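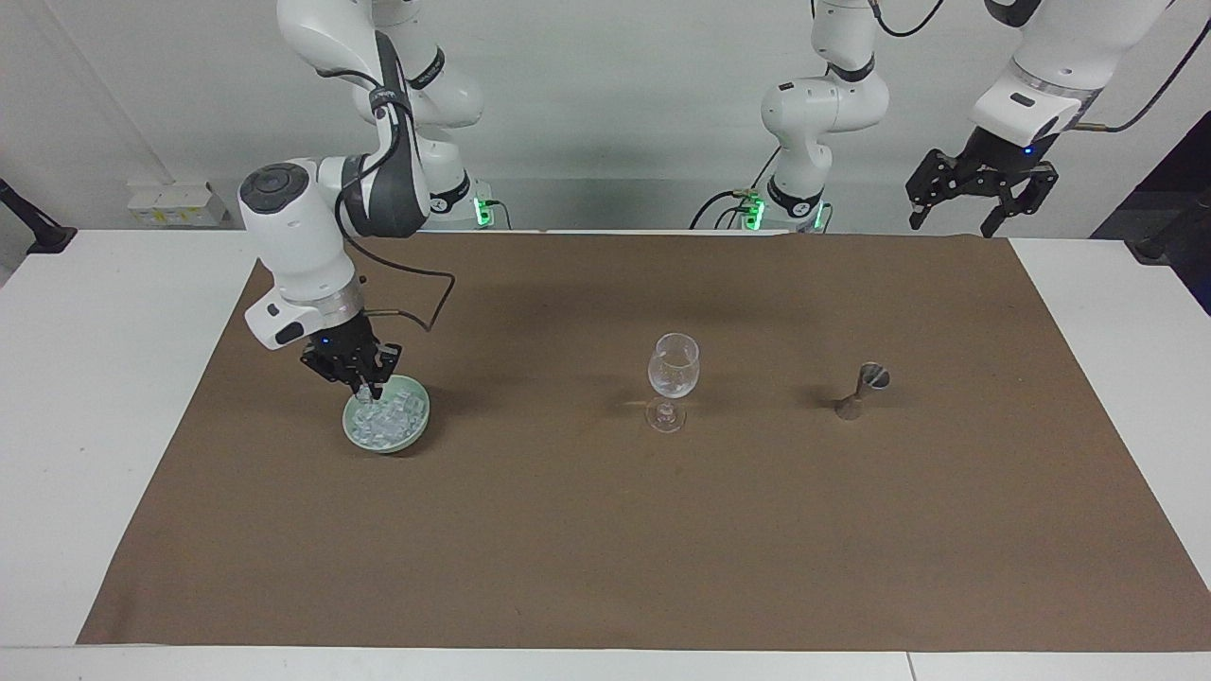 Lucinda Van Dusen
Research Engineer, Manipulation Group, Fondlow

3.2 Collecting the drink task

The drink task was the last one added to the set and the one that cost us most operator time. Two arms, a bowl of ice cubes, a stemmed glass, a bar jigger. Brown paper under everything. The operator drives both arms by remote control. Goal state is ice in the glass, then one pour from the jigger, both objects back on the paper and upright.

Two operators did all of it. Florencia Sosa recorded the bulk of the demonstrations, the first author did the rest. Each had done the block stacking task (Section 3.1) before touching this one, so arm control itself was not new to them. Sessions were kept short, 80 minutes at most. We tried longer in June and the late demonstrations were visibly sloppier, we dropped those.

Ice is the hard part. Cubes stick together, slide out of the fingers, and the heap is never the same twice. Operators settled on coming straight down into the bowl with the fingers part open, then closing slow. Coming in at an angle pushed cubes over the rim. We did not script this, both operators got there seperately, and the policy picks it up from the data.

The glass gave less trouble then expected. Grasp is low on the bowl or at the stem, operator's choice, not controlled for. See Section 5 for what that did to the variance.

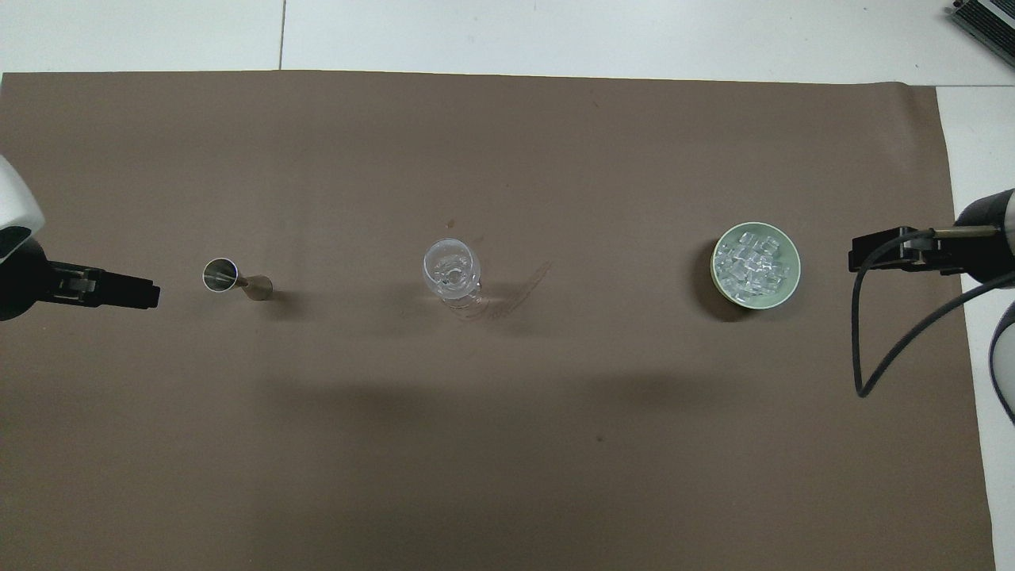

Figure 2. Jigger on its side, clear glass, bowl of cubes, a gripper at left and right.

Start states vary. The jigger may be upright or lying down, mouth toward either arm. Lying down is a different problem: the arm has to get hold of it, turn it, set it on its base, let go. A reset counts as part of the demonstration only if the operator did it through the arms. Anything moved by hand ends the recording.

Labels come after. Every demonstration is cut into 9 steps using the Kurnura tool, with the cut points checked by whoever did not drive. Disagreements went back to the driver. Failed grasps stay in if the operator recovered, same rule as the Skemham set, and are marked as recoveries so they can be held out. Failed runs with no recovery are stored but not trained on.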